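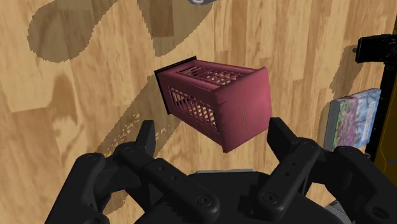
Tourism and Places, session 6: small port towns and the day visitor

Notes as given in the lecture, tidied a bit. Read with the Celten map from last time. Slides go up later, same folder.

Recap first. Resort life cycle: found, grows, fills up, then either goes stale or gets a second wind. Fine as a picture of one beach resort. Much less use for a town that was a working port before it was anything else and still half is. That's where we are this week.

Main case is Celten. Harbour town, old quarter on the hill, fish market, ferry to Zondora. Visitors come for the harbour front mostly, then the chapel steps, then lunch. Very few get as far as the upper town. Bed spaces in the whole town: 697. Day visitors on the busiest August day in the survey: 2,294. Keep those two numbers side by side, they are the whole problem really.

Who is a day visitor? Anyone who comes and goes without sleeping there. Sounds simple. But:
- cruise and excursion passengers, a few hours, arrive all at once
- people staying elsewhere on the coast (Frandsen mainly) and driving in
- ferry passengers waiting for a connection, who may not think they are visiting at all
- locals from inland, shopping, seeing family. Count or don't count? Surveys differ. Always check the definition before you compare two towns.

Spend. Day visitors spend less per head than overnight ones, everyone knows this, but look at where it goes. Overnight money goes to rooms first, and in Celten a good share of the rooms have owners outside the town. Day money goes to cafes, parking, ice cream, the market. Smaller sums but more of it lands locally. So the usual line that day trippers are worthless is lazy. Depends what leaks. (Leakage: money that leaves the area again, through outside owners, bought-in goods, wages paid to people living elsewhere.)

Timing. Nearly all the coaches come in between 10 and half past 11. Off again by four. The upper town empty, the quay packed, and the same quay is needed for landing fish until noon. So the crowding is a matter of hours and of one street. Annual totals hide it completely. If you take one thing into the essay take that. 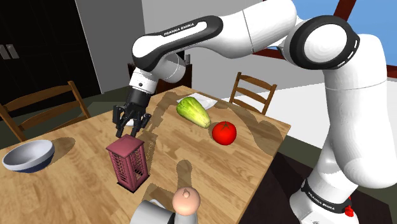
WHAT TOWNS DO ABOUT IT

Spread in space. Signs, trails, a new thing to see on the far side of town. Celten tried a marked walk up to the old customs house. Mixed results. People on a three hour stop will not climb a hill if the guide says be back by two. Worked better with the overnight lot, who had the evening for it.

Spread in time. Coach slots, cheaper parking before nine, market open late. Frandsen has timed slots for coaches now, 177 complaints in the first season, far fewer the next. Operators plan a year ahead so anything brought in at short notice goes down badly. Allow for that when you judge a scheme after one summer.

Price. Parking, landing fee, tourist tax per night. Note that a per night tax falls on exactly the visitors the town wants to keep and misses the ones filling the quay. Common exam point, comes up most years.

Say no. Cap on ships or coaches. Simple to explain, hard to do when the harbour belongs to one body and the streets to another. Ask who gets the fee and who sweeps up.

Do nothing, or near enough. Tetmont. Inland, temple ruins and a hot spring, one bad road. The road does the limiting for them. Residents want the road fixed, hotel owners are split. Lovely case for discussion and we will run out of time so do read it.
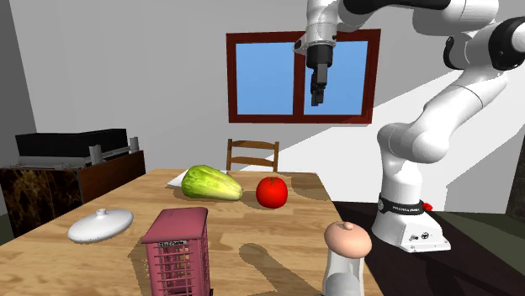 Tetmont also shows the trouble with "carrying capacity". Sounds like a number you can look up. There are at least three kinds mixed together: physical (how many bodies fit), ecological (what the spring and the paths can stand) and social (when do people stop enjoying it, and which people). The first you can measure, the other two need someone to decide what is acceptible. Be clear which one a writer means. Often they slide from one to another inside a paragraph.

Terms to know: excursionist, leakage, peak hour load, honeypot, dispersal, social carrying capacity.

Reading: Celten survey summary, tables at the back more useful than the text. Frandsen coach scheme, first half only. Tetmont pages in the reader.

For the seminar. Pick one town you know. Work out where its visitors are at 11 in the morning and at 7 in the evening, and who is still taking money at 7. One side of paper, bullet points ok. Bring a map, hand drawn is fine. Zondora group meet ten mintues early please, you still owe me a title.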